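Visite de l'atelier partagé de la rue Jakubowski, journée portes ouvertes de mai

L'adresse nous avait été donnée par un lecteur du bulletin, avec un avertissement : la porte est au fond de la cour, il n'y a pas de sonnette. Nous y sommes arrivés à 9 heures, un peu avant les autres visiteurs. L'atelier s'appelle Peritz, du nom de l'ancien magasin de quincaillerie dont on lit encore l'enseigne au-dessus du porche. Il occupe le rez-de-chaussée et deux pièces d'habitation à l'étage, louées avec le reste et restées meublées.

Au rez-de-chaussée, rien de très différent des autres ateliers que nous avons vus cette année. Une fraiseuse, deux imprimantes 3D dont une en panne, un établi pour l'électronique, des étagères de bacs étiquetés à la main. Les adhérents paient 90 euros par trimestre et viennent quand ils veulent, jusqu'à 23 heures. La fraiseuse se réserve sur un cahier. Nous avons feuilleté le cahier : beaucoup de pièces de vélo, des pieds de meuble, une façade de poste de radio.

La raison de notre visite était le projet Sustska, mené depuis l'hiver par Marisol Tovar et Joaquim Valente. Il s'agit d'une pince à deux mâchoires destinée à saisir du linge, d'abord tenue à la main, plus tard montée sur un bras. Elle est faite pour être reproduite chez soi : pièces imprimées, axes du commerce, un seul moteur. Marisol Tovar vient de la confection et Joaquim Valente répare des machines à café. Ils se sont rencontrés à l'atelier, devant l'imprimante qui marche.

Les premières mâchoires étaient plates et lisses. Elles tenaient bien une boîte ou un rouleau de ruban adhésif, beaucoup moins un torchon, qui glissait dès qu'on levait la pince. Il y a eu ensuite une version à bouts ronds, puis une version à ressort, abandonnée parce que le ressort sautait. Les trois sont conservées dans un bac que l'on fait passer de main en main pendant la visite. Les essais se font à l'étage.
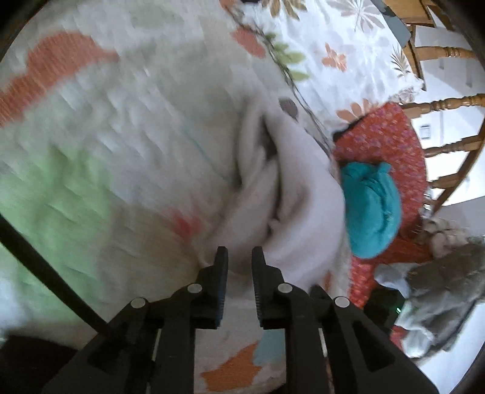
Le passage au textile a pris plus de temps que la mécanique elle-même. Un objet rigide a une largeur, on règle l'ouverture et c'est fini ; un vêtement n'en a pas, ou il en a une différente à chaque fois qu'on le repose. La version actuelle a donc des mâchoires étroites, sombres et effilées au bout, avec des faces intérieures striées qui doivent retenir le pli. Pour un linge en tas comme celui-là, pâle, ramassé en longs plis courbes, Joaquim Valente conseille de viser une crête et de descendre droit dessus, mâchoires ouvertes. Si l'on arrive de biais, l'une des deux pousse le tissu et le pli s'aplatit. Il nous a fait essayer. Sur les premières tentatives nous avons surtout attrapé le couvre-lit.

Les bras latéraux sont articulés de façon que les mâchoires restent parallèles sur toute la course, qui est de 80 millimètres. Nous avons demandé pourquoi ne pas prendre une pince à pivot simple, plus facile à imprimer. Marisol Tovar a répondu qu'avec un pivot simple les bouts se touchent avant le reste, et qu'un tissu fin s'échappe par l'arrière. Elle nous a montré une taie d'oreiller marquée par ce genre d'essai.

Le moteur vient d'un lot acheté chez Firnum, un revendeur de fins de série. Ils en ont pris neuf et il en reste trois en état. Les autres ont chauffé pendant la mise au point de la commande, à l'époque où la pince continuait à serrer après contact. Depuis, un réglage coupe l'effort au bout d'un court instant et le moteur ne fait plus que maintenir – c'est la modification dont Joaquim Valente parle le plus volontiers. Le câble, lui, reste un sujet de désaccord. Lui le voudrait plus souple, elle le voudrait plus court. Pour l'instant il est resté tel quel.

Nous avons noté quelques points pour ceux qui voudraient se lancer. Les bras s'impriment à plat, sans support, en une nuit. Les axes doivent être ajustés à la lime, en vérifiant le jeu après chaque passe. Les mâchoires s'impriment à part et se remplacent sans démonter le reste, ce qui permet d'en essayer plusieurs profils dans la même soirée. Les fichiers sont sur une clé accrochée au tableau de l'atelier ; ils seront mis en ligne quand la notice sera relue.

Après le café, la démonstration a porté sur les vêtements étalés. L'exercice est plus difficile que celui du tas, car il n'y a presque plus de relief à prendre. 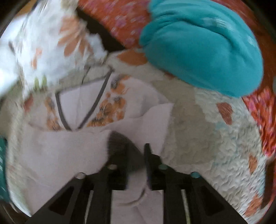 Peut-on construire la même pince sans passer par un atelier ?

Une imprimante 3D ordinaire, une lime et un fer à souder suffisent, à condition d'accepter de refaire deux ou trois fois les pièces articulées. Le plus long est le réglage du serrage, et il se fait très bien sur une table de cuisine.

La suite du projet dépend du bras. Un premier modèle est dessiné mais pas encore imprimé, et les deux auteurs hésitent entre une fixation sur table et un rail au-dessus du plan de travail. Le rail aurait l'avantage de laisser la place aux mains pour étaler le linge. Il demande en revanche des murs plus solides que ceux de l'étage – le propriétaire n'a pas encore donné son avis.

Côté pratique : l'atelier se visite sans inscription l'après-midi, mais il vaut mieux écrire avant si l'on veut voir la pince fonctionner. L'escalier vers l'étage est raide et sans rampe sur les dernières marches. On peut garer un vélo dans la cour. Pour manger, il y a une boulangerie au coin de la rue, fermée entre 13 et 15 heures, et nous sommes arrivés devant à 13 h 05.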